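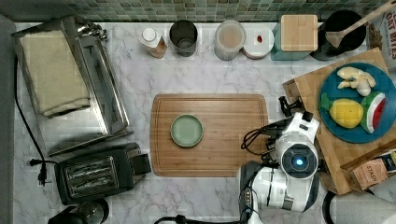
工单标题：台面后排靠墙处返潮，竹制品底部发黑
提交人：夏德华
处理人：梁美芳
地点：Tendau 公寓二层共用厨房
状态：已关闭

问题描述（8月23日提交）
仿大理石花纹的台面，靠马赛克挡水条那一排，早上擦干，下午再摸又是潮的。竹砧板竖着靠墙放了一阵，底边出现黑点，洗不掉。竹盖的方罐底下也有一圈水印。烤面包机离得远，目前没受影响，但它的电源线沿着台面左侧走，担心水流过去。请尽快来看。

回复 1　梁美芳
收到。请先确认几件事：
一、潮的是整条后沿，还是只有某一段？
二、水龙头关紧后，墙角有没有水声？
三、最近有没有换过清洁剂？
在查清之前，烤面包机请拔掉插头，线不要贴着后沿放。

回复 2　夏德华
靠右边放锅铲黑罐的那段最明显，左边几乎没有。没听到水声。清洁剂上个月换成了 Stollex 的浓缩型，按瓶身说明兑水，喷完用布抹一遍。插头已拔。

回复 3　梁美芳
上门看过。把后排瓶罐全部挪开，用干纸巾沿挡水条压了一遍，右段纸巾湿，左段干。马赛克砖本身完好，砖缝与台面交接处的密封胶有一段翘起，长18厘米，指甲能挑开。胶下面积了水和面包屑。
初步判断：擦台面时水顺着翘口进去，存在胶下面，再慢慢返出来。瓶罐紧贴墙摆放，这一排不通风，所以总也干不透。清洁剂应该没有关系，可以继续用。
已做：剔除旧胶，清理残渣，用风扇吹干。今天不打新胶，底下没干透，打了还会翘。
请这两天不要在右段用水，瓶罐先放到餐桌上。

回复 4　Kausar Rajput
我也住二层，补充一点。装锅铲的黑罐子，大家常把刚洗过的木铲直接插回去，罐底有积水，我倒过两次。这个会不会也有关系？

回复 5　梁美芳
有关系。罐底外侧我摸过，也是潮的，正好压在翘胶那段上面。木铲晾干再放回。罐底垫一块吸水垫，隔天拿起来看一下。

回复 6　梁美芳
复查，纸巾压测全线干燥。已补打防霉密封胶，用的是 Tseng 的透明款，胶面压平。25小时内不要碰水，也不要往后沿放东西。
发黑的竹砧板处理如下：细砂纸顺着纹路打磨底边，温水冲净，立起来两面通风晾干，再薄薄抹一层食用级矿物油。黑点磨掉后没有再看到深色痕迹，可以继续用。以后砧板洗完先在沥水架上晾，干了再放回台面。

回复 7　夏德华
东西都摆回去了。请问后排离墙要留多少？台面就这么大，大砧板斜着放已经占了右边一块，再往前挪就没地方切菜了。

回复 8　梁美芳
留两指宽就够，抹布能伸进去擦就行。不常用的罐子可以收一两个进吊柜。干货纸盒不要长期靠在最右边，纸盒吸潮，受潮后里面的袋子也容易软。

回复 9　夏德华
好的。纸盒已收进吊柜，罐子也少放了两个。观察了几天，后沿是干的，竹盖罐下面没有再出水印。烤面包机恢复使用，线用扣子固定在左侧，离后沿有一段距离。可以关单。

关闭说明　梁美芳
原因：台面与挡水条之间密封胶翘起积水，加上物品贴墙、湿木铲入罐。
处理：换胶、打磨竹砧板、调整摆放。
费用：密封胶一支，从二层公用耗材里出，不另收费。
后续：11月例行检查时再看一次右段胶缝。如再返潮，请在本单下回复，不用新开。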